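# The comics I did not throw away

When I moved to Molstead in May, I promised my wife that I would finally sort my comics. There were 34 albums of "Gisler" and a pile of loose magazines from my school years.
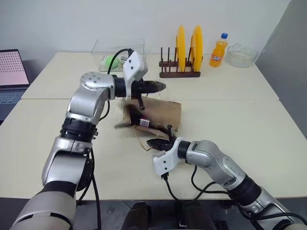
"Gisler" was drawn by Joonas Heinonen, and it ran in our regional newspaper for a long time. It is about a postman who delivers letters in a town where everybody has quarrelled with everybody. As a child I liked the dog. Now I like the backgrounds, the wet roofs and the small shops, which he drew with very few lines.

The English translation was printed in only 2,000 copies by Durkden, and I must say it is not so good. The jokes are explained too much, and the lettering is done with a computer font. In the original, the angry people speak in crooked letters, and you hear them better.

My friend Gert Le Roux does not agree with me. He read the English version first, and for him the postman has always spoken like that. We have discussed this many times and we will surely discuss it again.

I gave away the magazines. The albums stay on the shelf, except number 2, which Gert has borrowed.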